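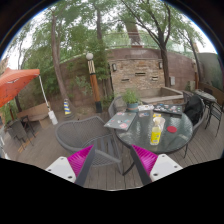
Keeping a Glass Patio Table Clean

A glass top shows every ring and crumb, so a quick wipe after each use beats a long scrub in June. Move the laptops and cups to a chair first. Brush off grit with a dry cloth, then wash with warm water and a few drops of dish soap. Textured glass holds dirt in the dips. Go over it with a soft brush in small circles and rinse twice.

Dry the metal rim last, including the underside where water sits.

Bottles and drips

Put anything that can leak on a plate with a raised rim. A bottle of dressing or juice leaves a sticky ring that draws ants within the hour. Wipe the neck before the cap goes back on.
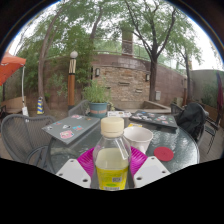

Chairs

Woven seats and backs need a vacuum brush every 4 weeks and a hose-down in between. Take bags and jackets off the backs before evening, as the dew soaks them. 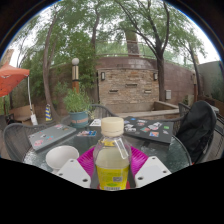

Bottle on a ribbed magenta plate, patio table.

Shake the plate off over the grass and wash it with the cups.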